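Vorlow Tray Set

Version 3, 11 February 2024
Maintained by Siu-fong Chang and Olaia Rivas

Contents

The set holds 705 episodes of a single arm working with cardboard trays and boxes on a white table. Each episode has wrist camera video, joint positions, gripper opening and a one-line instruction. Episodes were driven by hand with the Olo controller and saved at the rate the arm reports.

Splits

Training: 617 episodes
Held out: 88 episodes

The held-out part was chosen by recording session, so no session appears in both. Please do not reshuffle.
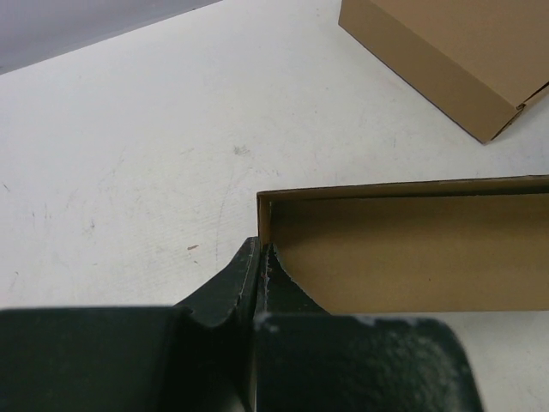
Joint positions are in radians, in the order base to wrist. Gripper opening is a value from 0 (closed) to 1 (open) – earlier versions had it reversed, and code written for version 2 must be changed. Video and joint data share one clock.

Labels

169 episodes carry the label "retry", meaning the operator let go and tried a second grasp. They are kept in training by default. Set keep_retry to false in the Namitz loader to drop them.

Known problems

Instructions use "box" and "tray" loosely in sessions recorded before June.
Table marks are visible and were not cleaned up in the video. A model may learn them as landmarks.
No depth or force data.

Loading

Unpack the archive, then point the loader at the top folder. The older Yau reader still opens the files but ignores labels.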